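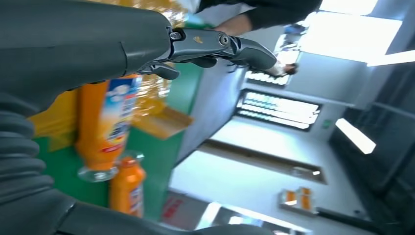

Las dos botellas naranjas, la grande y la pequeña, sobre la superficie verde.

El sábado dediqué la mañana a ordenar los productos del local. Llevaba semanas aplazándolo. En la mesa verde había ido dejando todo lo que no tenía sitio en el armario: botes, cajas, bolsas abiertas, un rollo de cinta y dos paquetes de guantes. Empecé hacia las nueve y terminé poco antes de comer.

El armario es de la marca Grunitz, de chapa, con 4 baldas regulables. Lo compré de segunda mano y cierra mal por abajo, pero es hondo y aguanta peso. El problema era que las baldas estaban puestas a la misma distancia y las botellas altas no entraban de pie. Acababan tumbadas, y una botella tumbada tarde o temprano gotea. En junio me encontré un cerco pegajoso en la balda de abajo que me costó media tarde quitar.

Lo primero fue vaciarlo entero. Saqué las baldas, las lavé con agua y jabón y las dejé secar apoyadas en la pared. Después medí. La balda inferior tiene ahora 70 centímetros libres por encima, demasiado para casi todo, pero así caben también la garrafa y el embudo puesto. Las otras tres quedaron más juntas.

Luego fui separando por uso, que es como lo busco cuando lo necesito:

Limpieza de superficies, en la balda de abajo.
Pegamentos y selladores, en la segunda.
Cosas de embalar, en la tercera.
Lo que se usa poco, arriba del todo.

Había mucho repetido. Tres tubos de cola blanca empezados, por ejemplo, dos de ellos con la boquilla tapada. Uno lo recuperé con un clavo; el otro fue a la basura. También encontré un bote de cera Dendo que daba por perdido y que ya había vuelto a comprar. Ahora tengo dos y calculo que me durarán unos años, porque de cera gasto poco.

Lo de las botellas naranjas viene de más atrás. Al principio compraba siempre el tamaño grande, que sale mejor de precio, pero es incómodo de manejar con una mano y para trabajos pequeños se me iba la mano con la cantidad. Desde hace un tiempo tengo también una pequeña y es la que cojo casi siempre. La grande se queda en el armario y sirve para rellenar. Le he puesto a cada una un trozo de cinta con el mes en que la abrí — antes me fiaba de la memoria y no daba una.

Con las cajas de cartón fui menos ordenado. Guardo demasiadas. Cada vez que llega un pedido pienso que la caja vendrá bien para algo, la abro, la dejo con las solapas levantadas y ahí se queda recogiendo polvo. Aplané las que estaban enteras y tiré las rotas. Me quedé con unas pocas medianas para enviar cosas y con una baja, sin tapa, que uso de bandeja para lo que está pendiente de clasificar.

Para las piezas sueltas compré un juego de cubetas en Zerach. Me costaron menos de lo que pensaba y encajan unas encima de otras. La pega es que la etiqueta del frontal no se puede cambiar sin romperla, así que he escrito directamente en el plástico con rotulador. Queda feo y se lee bien.

Los trapos han sido lo más fácil. Tenía una bolsa con unos 200 recortes de camiseta vieja y he dejado la mitad a mano, doblados, en un cajón. El resto sigue en la bolsa, encima del armario.

Me falta resolver la mesa. El verde me gusta y se ve enseguida lo que hay encima, pero también se ve cada mancha. He mirado una lámina protectora en la ferretería Villa y la tienen por 69 euros en la medida que necesito. Me parece cara para lo que es. De momento voy a probar con limpiar al final del día y no dejar botellas destapadas, y si en un par de meses sigue igual, ya veré si la compro.

También quiero cambiar la bombilla de dentro del armario, una de pilas que se despega con el calor. La he vuelto a sujetar con cinta. El próximo día que vaya a la ferretería preguntaré por una que se pueda atornillar.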